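The Door Problem, Part Four

Harnis can plan a path through a simulated apartment in no time flat. Door handles are another matter. I left 300 attempts running overnight, and 132 of them ended in what my log politely calls "contact lost."
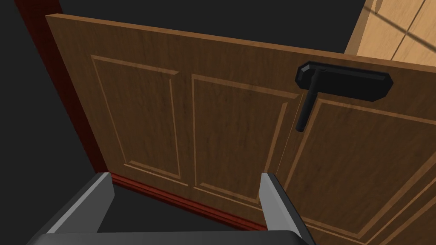
The fault was mine, of course. I had set the lever's spring stiffness in one file and overridden it in another, so the planner was pushing down on a handle that, as far as the physics knew, was welded shut. The grip slipped, the arm kept going, and the force limit – which I had switched off in July for a quick test – never tripped.

The limit is back on. I also got 28 runs where an arm clipped the door on the way through, and those I can't explain yet.

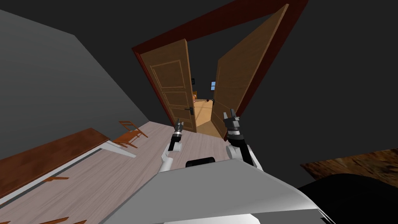 Both arms forward, double doors open, in the sim.

Next job is reading the joint logs from those 28.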